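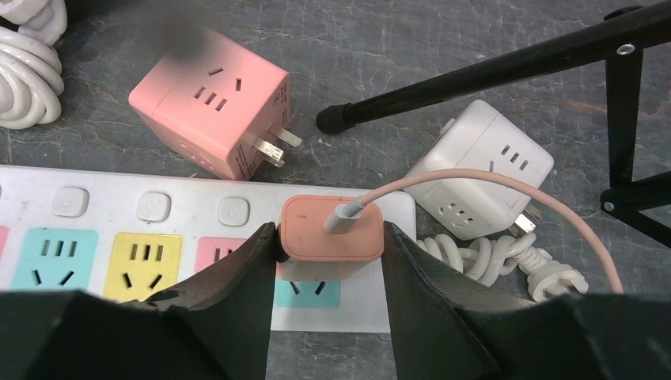 Page last changed: July

Bruvlow long power strip, white, colored sockets

A switch for every socket is the selling point, and I'm only half sold. The square push switches are white and all carry the same little power symbol, so the color underneath has to tell you which is which. Pink turns up more than once along the row. Put a label on it.

The sockets take Chinese-pattern plugs. Check yours before ordering, as we don't supply adapters and Kusteten's "fits everything" claim did not survive our bench.

A small charger like the peach-orange one sits over its own socket and hides part of the color. Big square bricks are another matter. Sumathi Namboodiri tried two side by side and had to skip a socket.

Maker's limit: 2000 W for the whole strip. I would not run a heater on it, whatever the box says. Weight 670 g with cord.

The cube sockets, salmon-pink or white, are sold separately. Handy in a bag, less so on a floor where people walk.

Stock code 327. Returns to Narayanan Pai at the Cikville counter, with the receipt.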